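Old phones piling up on the desk, how to sort them and what to keep

Household and Storage > Electronics
Posted 17/03/2020 by Raquel Simões

Good evening to all. Please excuse my English, I write slowly but I check every sentence.

In our family we have the bad habit to keep each old phone when a new one comes. Mine, my husband's, my mother's, and then the ones my brother gave us when he moved to Warnwood. Since January I am trying to make order in the small room where we have the desk, and the phones are the part which stops me every time. I put them all on the table, I look at them, and after one hour I put them back in the same drawer. 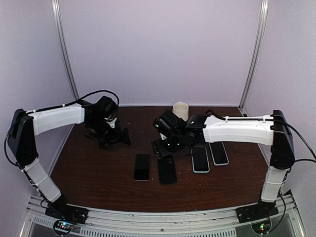
My difficulty is that I do not know in which order to do things. Must I charge all of them first, to see which still wake up? Or is it better to decide by age? I have also a bag of chargers, and most of them fit nothing I own today. One phone has photographs of my daughter when she was small, but I do not remember which one, and two of them ask for a code that I have forgotten.

I would like to finish with one phone as a spare for emergencies, and the rest out of the house. The shop in Rustthorpe takes old phones, but the lady there told me they must be "cleared" and she did not explain more.

Thank you for any patient advice.
Raquel

Haziq Nugroho
Member, 397 posts

Hello Raquel, I did the same work last year for my parents, so I will write how I did it. English is my second language also, we will understand each other.

First, look at the phones before you charge anything. Lay each one on its back on the table and look from the side. If the screen is lifting, or the back is round like a small pillow, do not charge this phone and do not press on it. Put it apart, somewhere cool, away from paper and cloth, and ask your recycling centre how they want to receive it. One of ours was like this and it had been under the bed linen for years.

Then charge the others, one after the other, on a hard surface and while you are at home. A phone which was asleep for a long time can show a black screen for up to 2 hours before it gives any sign. I almost threw away a good one for this reason.

When one wakes up, write on a piece of paper tape whose it was and what you found, and stick it on the back. Use a pencil. I used a marker and it went through the tape — my mother was not pleased. Copy the photographs before everything else. In my father's phone there were 793 pictures, mostly of his tomatoes, but also the only ones from my cousin's wedding in Skistside.

I kept a cup on the table for the small things, the SIM cards and the little pins for opening the tray. Before I did this I was always on my knees looking under the chair. 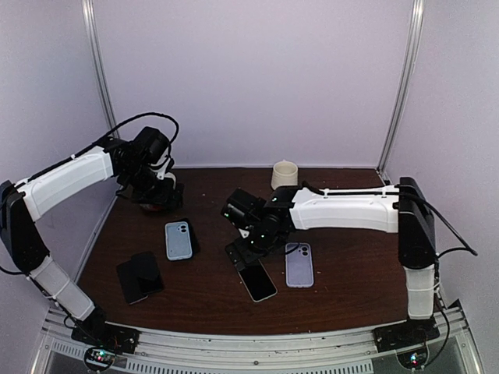 What does "cleared" mean when a shop says it?

It means that your accounts are signed out and the phone is put back to how it was when new, with the SIM and the memory card taken out. Sign out of the account first and do the reset after it. If you do it in the other order, the phone may ask the next person for your old password, and the shop will refuse it.

For the forgotten codes, please do not try again and again, because some phones erase themselves after too many wrong attempts. Leave these two for the end. Perhaps the photographs of your daughter are in another one, or were saved already in an account you still can open.

As for the spare, I would take the newest one that holds its charge overnight. Keep its charger tied to it with a rubber band, and charge it again every few months.

Fonseca
Member, 2,000 posts

Just take them all to the shop, they do it for you. At mine they did. Chargers go in the same box. I never had a problem.

Raquel Simões

Thank you both. Haziq, I found one with a round back, it is now on the tiles in the hall and I will telephone the recycling centre in the morning. Fonseca, I asked again in Rustthorpe and they do not clear the phones there, the customer must do it, but they accept the chargers.

I have bought the paper tape.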